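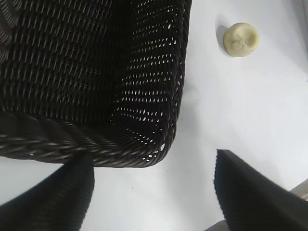

*Figure 1. Woven basket, corner and side wall. Light shows through the gaps in the weave.*

# Mass loss in stored onions: effect of container wall openness

Final report, submitted 29 December 2024

## 1. Background

Cured onions keep for months if the air around them is dry and moving. In closed containers, water vapour given off by the bulbs stays near the skins, and neck rot and early rooting become more likely. Very open containers have the opposite problem: the bulbs dry out and lose saleable weight. Most household advice says to use "something with airflow" and stops there.

This project compared container types that a small household might already own. The question was whether the open area of the side walls had a measurable effect on mass loss and spoilage over one autumn of storage in an unheated room.

## 2. Materials

Yellow storage onions were bought in September from Grecu, a farm stand that cures its own crop. Bulbs with soft necks, cuts or double centres were rejected before weighing. Each container received 3,000 g of sound bulbs, to the nearest whole bulb.

The containers were:

- a woven basket with open gaps in the walls
- a slatted Sukwood crate
- a lidded plastic tub, used as the closed control

Mass was read on a Flitance bench scale. The pan was too small for the crate, so bulbs were moved to a tared bowl for every reading, whatever container they came from. Temperature and relative humidity were logged with a Zalton meter placed on the shelf between the crate and the basket. There was no meter inside the tub, and this limits what can be said about it.

## 3. Method

The containers stood side by side on one shelf, away from the window, and were rotated one position after each weighing so that none stayed nearest the door. Storage ran for 104 days. Bulbs were weighed weekly, always in the morning. Any bulb showing mould, a soft neck or visible roots was weighed separately, recorded as spoiled and removed. Its mass was then subtracted from the starting mass for that container, so that mass loss figures refer only to bulbs that were still sound.

Wall openness was estimated by holding white card behind the wall, photographing it straight on and counting light and dark grid squares on a printout. The estimate is coarse. Light passing through a weave at an angle makes the gaps look narrower than they are, and repeat counts on the same print disagreed by up to 3 percentage points.
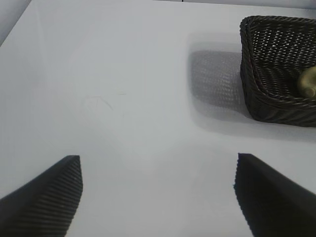
*Figure 2. White tabletop between two dark, angular pieces. The inner face on the left is ridged.*

## 4. Results

Mass loss was fastest in the first weeks for every container, then settled to a slow and nearly constant rate. The crate lost the most, the basket slightly less and the tub the least. The gap between crate and basket was small, and in several weeks it was no larger than the difference between repeat weighings of the same bulbs.

Spoilage went the other way. The tub produced the first rooted bulb and most of the mouldy ones - condensation was noted under the lid after the first cold nights. Spoiled bulbs in the basket came from the bottom layer, where the base had no free air below it.

## 5. Discussion

Openness of the side walls mattered mainly as a contrast between closed and not closed. Between the two open containers, depth of fill and clearance under the base may have had as much effect as the walls, but neither was controlled.

There was only one container of each type, so the results can't be tested for significance. A repeat should use several of each, raise every base on the same spacers, and log humidity inside the pile as well as on the shelf.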